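Holiday flat, Segers building, upper floor
Safety inspection checklist, February, with comments

Inspection started at 10.15. The old form from the letting office did not have space for remarks, so I have typed it again and put my comments under each point. OK means I have checked it myself. Where I could not check, I write so.

1. Entrance and stairs

1.1 Stair light works from both switches: OK
1.2 Handrail firm along the full length: NOT OK
Comment: The lower bracket moves when I pull on it. The screws are tight, but the plug in the wall is turning with them. It needs a bigger plug, or to be moved a little to a fresh place. I would like this done before the next arrival.
1.3 Front door opens from inside without key: OK
1.4 Name of building and emergency number visible in the hall: OK
Comment: The card still says "Skernley Lettings" with the previous telephone number crossed out by hand. One can read the new number, but a clean card would be better.

2. Smoke and gas

2.1 Smoke alarm in hall, test button: OK
2.2 Smoke alarm in bedroom, test button: OK, but weak
Comment: The sound was lower than in the hall. I changed the battery and it became louder. Please write the month on the battery with a pen, as was done in the hall, otherwise we will not know next year.
2.3 Carbon monoxide alarm near boiler: OK
Comment: It stands on the shelf. The leaflet of the maker says which height is correct and I did not have the leaflet with me. To be confirmed.
2.4 Boiler service sticker in date: OK
Comment: The boiler is a Stokow, the older type with the round dial. Pressure was in the green part at the start and also at the end of my visit.

3. Kitchen

3.1 Fire blanket on hook, reachable from the door: OK
3.2 Cooker stable, all knobs return to zero: OK
3.3 Curtain or cloth near the hob: NOT OK
Comment: The tea towel rail is fixed some 600 mm from the back burner, on the side. When the window is open the towels move towards the flame. I propose to take the rail away and fix it behind the door. I have taken the towels off it and they are in the drawer.
3.4 Extractor filter clean: NOT OK
Comment: Greasy. It can go in the dishwasher, I believe, but look first for the mark on the filter.
3.5 Knives stored in block or drawer: OK
3.6 Meter reading noted: 1,439
Comment: I write this only for the bill, it is not a safety point, but the form always asked for it.

4. Bathroom

4.1 Non-slip mat present and suckers not torn: OK
4.2 Hot water at basin not too hot: OK after adjustment
Comment: At the first try it was too hot to keep the hand under. I turned the mixing valve down by a small amount, waited and tried again. The next person should please try it again and write what they find.
4.3 Fan starts with the light: OK
4.4 Lock can be opened from outside with a coin: OK
Comment: The slot is worn and a small coin slips out of it. It worked with a bigger one.

5. Lounge

5.1 Window restrictor holds: OK
5.2 Socket covers not cracked: OK, except the one beside the balcony door, which has a hairline crack at the corner. It must be replaced by the electrician, not glued.
5.3 Heater free on all sides: OK
Comment: It is the Gretel panel heater with the little feet. Guests like to dry things on top of it - this is how the plastic grille became yellow in the other flat. The sign "Do not cover" should be in larger letters.
5.4 Upholstered furniture, fire label present and readable
5.5 Seats and gaps checked for lighters, matches, batteries

Sofa, red clothing on the grey seat:

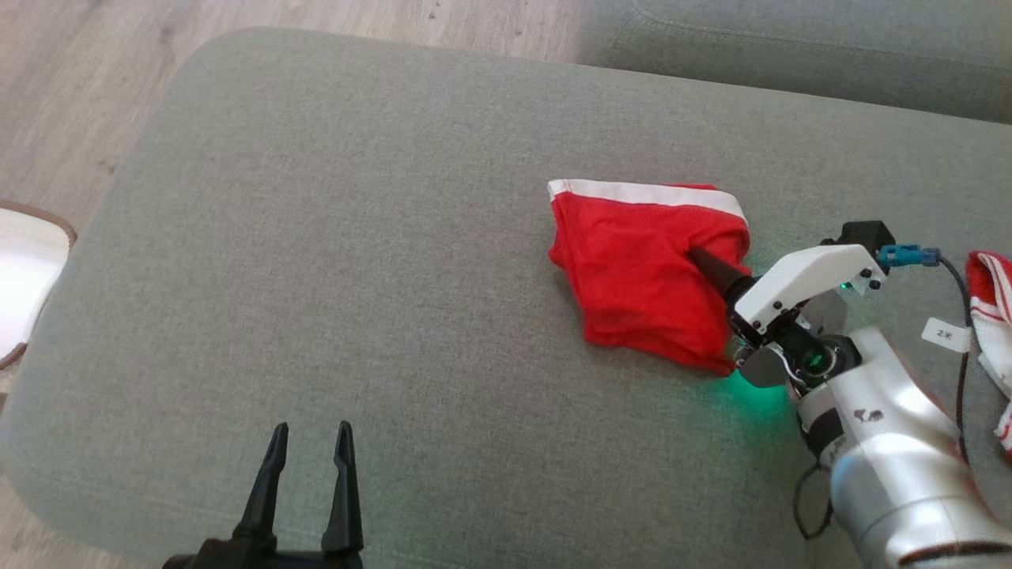
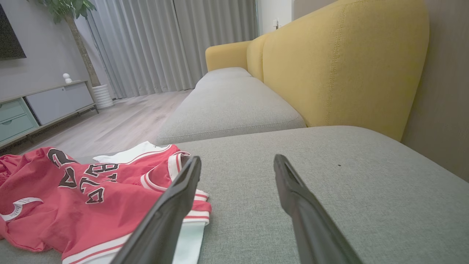 Comment added by the letting office: for 5.4, please do not accept a label that is only stapled on the underside. We had one come loose at another address and then there was no proof for the insurer. If the label is not sewn in, write down the order number of the furniture and send it to us, and we will ask the shop for a certificate. For 5.5, a torch is more useful than the hand. A broken match can go under the nail.

My answer to this: understood. I leave 5.4 open until I have found out how the label is attached. For 5.5 I will bring the small torch and do the gaps at the end, after the clothing is lifted and put with lost property. I have added "torch" to the list of things to carry.

5.6 Rug edge lying flat: NOT OK
Comment: The corner towards the kitchen rises. Double-sided tape was used before and has dried out. Better is an anti-slip underlay cut to size.

6. Bedroom

6.1 Bedside lamps, cable not pinched by bed leg: OK
6.2 Wardrobe fixed to wall: OK
6.3 Blind cord cleat at correct height and used: NOT OK
Comment: The cleat is there, but the cord was hanging free in a loop. For families with small children this is the most serious point in the whole flat, in my opinion. I have wound it up. A blind without cord would be the real solution, and I ask the owner to think about it.

7. Balcony

7.1 Railing firm: OK
7.2 Floor not slippery: NOT CHECKED
Comment: The balcony door was hard to open and I did not want to force it. The seal has swollen at the bottom. As long as this is so, the balcony cannot be counted as a way out, and the escape plan in the hall should be corrected.

Work to be ordered

Handrail bracket, stairs
Towel rail, kitchen
Cracked socket cover, lounge
Underlay for rug, lounge
Balcony door seal
New card for the hall

The handrail and the socket go first. Everything on the list should be finished within 28 days, and the form should then be signed by 2 people, the one who did the work and the one who looked at it after. If a part does not arrive in time, please write the reason next to the point and do not leave it blank.

Form kept in the blue folder in the hall cupboard. A copy goes to the letting office.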